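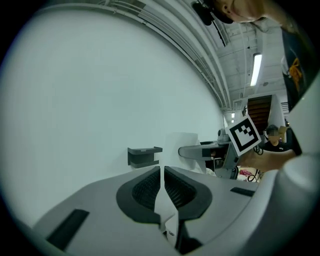 Projects > Student reports > Ballska group

Print this page | E-mail this page

Ballska: teaching bathroom tasks with hand-held grippers
Report by Guoqing Fu, Yanling Qiu and Dexter Marchetti
Supervisor: Ankica Dimitriou

Our group chose the task of changing a toilet roll. In February we set up a practice corner with a holder on a white wall, and we recorded demonstrations with two hand-held grippers. The markers on the grippers give us the position of each hand.

We planned 80 demonstrations per person. In the first week we recorded 70 in total, and 16 of them had to be removed, mostly for the reason that a marker was turned too far from the camera. After this Yanling wrote a short rule for all of us: move slowly, keep the elbow low, and do not squeeze the roll flat.

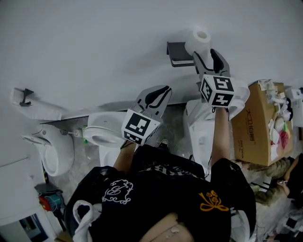 Figure 2. Toilet roll at the wall holder, gripper in the right hand.

The roll was more difficult than we expected. When the jaws close too strongly, the cardboard core bends and it does not fit any more – so we now grip it softly. The left hand mostly waits, and we are still discussing if it should help.

At the end we had 242 usable recordings. Zhenhua Du will train the first model with them, and the next group will continue with the toilet lid.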